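Speaker notes, good practice session, Utport, April. My part is 30 minutes with questions.

(Speak slowly. Drink before starting. Check that the clicker works from the left side.)

## Opening, slides 1 to 4

Good morning, and thank you for coming to the small room. My talk is about rules for two-arm workcells on a table. I do not mean the law, and I do not mean the big safety standards for industrial cells. Those you must read in full, and I will not make them shorter for you. I mean the house rules, which a team writes by itself and puts beside the table.

At Roletti we have such a document. The first version had 253 rules. People read it one time, when they joined, and they signed it. After that they asked the colleague at the next desk. So the signature told us very little about what happened at the table.

- Ask the room: who has a written start position for the arms? Wait for the hands.
- Ask: who has changed it in the last year?

The version we use now is 6 pages. Our partners at Musari use the same text with a different cover. I will take you through the part on the start of a run, because most of the questions we receive are on this part.

## The start of a run, slides 5 to 9

Rule one: the area between the arms is clear. If an object is not in the task sheet, it goes off the table. This includes pens, tape, and the cup of the operator.

Rule two: both grippers are open and away from the object before the operator gives the start. We had a long discussion about "away." Some colleagues wanted a distance in the text. In the end we wrote "no contact, and a gap that a person can see from the operator's place." It is less exact, but people follow it.

Rule three: look from more than one height before you agree that the position is good. A gap that looks wide from one place can look small from another.

Slides 7, 8 and 9, one after the other, no talking for a few seconds:

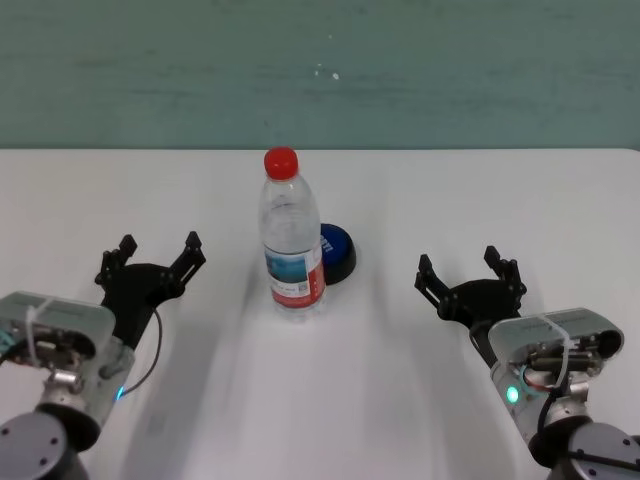
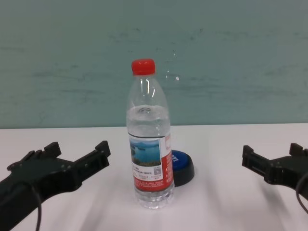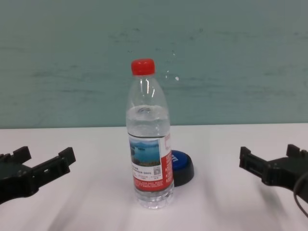

On all three slides: the bottle stands between two open grippers, with the red cap on.

## What to say after the pictures, slide 10

Go back to slide 8 if somebody asks about the cables. You can see a thin black cable under the left gripper that makes a loose arc, and another one at the right. Our text says that a cable must have enough length for the full movement, and that the operator follows it with the eyes before the start. I would like a better rule here. If your team has one, please come to me in the break.

Next is the object behind the bottle. From the front, the bottle hides a part of the blue top. This is a good moment to speak about hidden objects. The rule says: if one object covers another one, write it in the task sheet, with the side from which it can be seen. For a person it is easy to move the head and look. A fixed camera does not do this.

Then water. Please do not laugh, we spent 2 meetings on water. The rule now:

- Liquid only in a closed container.
- The cap is checked by hand before the container goes on the table.
- Paper towels are within reach of the operator, never on the table.
- If there is a spill, stop first and wipe after.

## Stop and hand-over, slides 11 to 13

The stop rule is the shortest one in the document. Any person in the room may say stop, and the operator stops. The operator may ask for the reason when the arms are still. We tried a version where only the operator decides, and visitors did not dare to speak.

For the hand-over between two operators, we ask them to stand at the table together and read the start part aloud. Some find this childish. Rahman, our test site, made it optional for a month and then put it back.

(If time is short, skip slide 12, the flow chart. It is too small to read from the back.)

## Questions I expect

"Is this enough for an audit?" No. The house rules stand under the standards and do not replace them. Say this clearly.

"Can we have the text?" Yes, the 6 pages are on the table near the door, and the file can be requested from the Utport desk.

"How often do you revise it?" When a rule is broken by two different people, we look at the rule before we speak to the people. I can give the example with the tape, if there is time.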